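4. Who said it first: following a resignation through the regional press

In the previous section we set out how the reports were gathered and sorted. We now turn to what they say, and above all to whom they say it came from. Readers who have worked on a political desk will recognize much of what follows, and we hope they will be patient while we spell it out for those who have not.
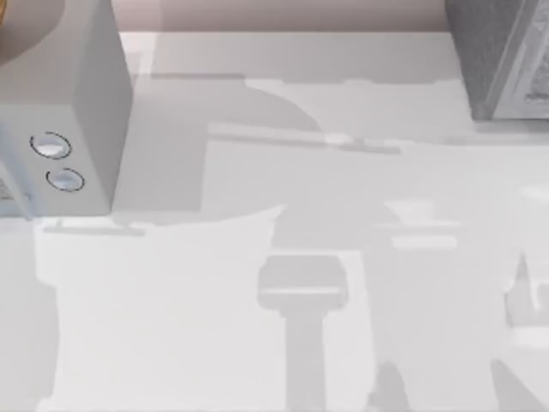 Nathalie Hendriks
Corresponding author, Plurkach Center for the Study of Political News

4.1 The statement and its first readers

The resignation of the deputy governor of Plurkach was made public on 2024-01-16, in a short statement from the governor's press office. It ran to a single paragraph. It thanked the deputy governor for her service, said that she was leaving "after a period of reflection," and gave no further grounds. By the same evening the story had been carried by all six of the outlets in our study, and by the end of the week we had collected 54 reports that dealt mainly with it. Only a few of these, as far as we could establish, were written by someone who had the press office statement open in front of them at the time.

The rest leaned on one another. Perkine, the daily with the largest political staff, published first and was quoted most. The weekly Turnement quoted Perkine, and a radio bulletin then quoted Turnement for words that Perkine had taken from the statement. We do not want to make this sound worse than it was. Small newsrooms have always borrowed from larger ones, usually with thanks and often with a phone call, and the practice gets news to people who would otherwise wait a day for it. Still, each borrowing left a mark on the wording, and it is these marks that interest us here.

4.2 How the wording moved

We coded every report for the verb used to introduce the key sentence, for the person or office named as its source, and for any second outlet credited. In 30 of the reports the source named was the press office itself. In the others it was a colleague, a party, an unnamed official, or another newspaper, and in several of these the reader is passed through two or three speakers before reaching the words themselves. A typical sentence, which we have translated and shortened a little, reads: "The deputy governor had lost the confidence of her party, a party spokesman said, according to Perkine." The spokesman had in fact told Perkine that he could not say whether she still had the party's confidence. Somewhere along the way a careful man's refusal to answer had become an answer.

The phrase "a period of reflection" had a livelier career still. In the early reports it stands in quotation marks. Later the marks drop away and the phrase becomes "a difficult period," then "weeks of difficulty," and finally – in a morning roundup that none of our editors could trace back to its writer – "a months-long crisis." Each step is small, and we could not find one that a tired editor would have been wrong to let through on its own. We were fond of this example during the coding, and kept returning to it when we disagreed about where a paraphrase ends and a new claim begins.

4.3 What the editors told us

To understand these changes we went back to the newsrooms in June and spoke with four editors, each for the better part of an afternoon. They were generous with their time and a good deal more frank than we had expected, given that we had arrived with a folder full of their own sentences.

Stijn Willems, who was running the political desk at Perkine that week, remembered the evening well. "You read the statement and you know there is more behind it, and you also know you can't print what you don't have," he told us. He had asked his reporters to keep the quotation marks in place through every update. When we showed him the later versions from other outlets he read them slowly, twice, and asked whether he might have a copy for his trainees.

Gunnlaugur Kvaran, who edits Turnement, gave us the view from a much smaller room. He does not have a reporter at the governor's office and has not had one for years. Crediting Perkine, he said, was for him a form of honesty, as it told readers plainly that the paper had not heard the words for itself. We think this is a fair point, and one that the research on attribution has tended to pass over. A long chain of "said" and "reported" may be tiresome to read, but it does let the reader see how far the sentence has traveled. The reports that worried us more were the short and tidy ones, in which the chain had been cleaned away and the claim stood alone as plain fact.

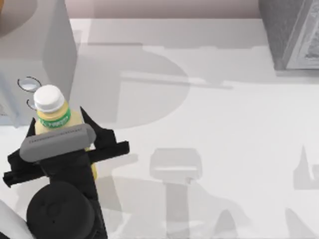

Figure 4. Gripper closed around an upright bottle with a white screw cap.

Mirjam Hendriks, who shares a surname with the first author and is no relation, handled the bulletins at the radio station. Her difficulty was of another kind. Quotation marks cannot be heard, and a listener who is making supper will not hold on to three speakers in one sentence. She had been taught to cut every attribution except the last, and until our visit had not thought of this as a choice that favored whoever had spoken most recently. We talked it over for quite some time and did not settle it between us.

4.4 Corrections

Some of the reports were later amended, and the amendments deserve a word. The party spokesman wrote to Perkine, which had quoted him properly, to complain of what others had made of him, and Perkine printed his letter. Turnement added a note to its online story. The broadcasters ran nothing, on the grounds that the bulletins were no longer available to be corrected. None of the outlets that had used the phrase "a months-long crisis" returned to it, although the morning roundup quietly disappeared from its site.

Nele Nijs, who coded the corrections separately and kindly let us argue with her about several of them, notes that they travel badly. A correction was credited to another outlet only once in the whole collection, whereas the original claims had been passed along freely. We would be cautious about building too much on this, as our collection closed at the end of the week and a correction can take longer than that to be agreed on. The interviews do point the same way, however. All of the editors said that they check larger outlets for news several times a day, and none could recall checking them for corrections. The comparison with the Baert collection, which covers an election campaign and a longer stretch of time, is taken up in the next section.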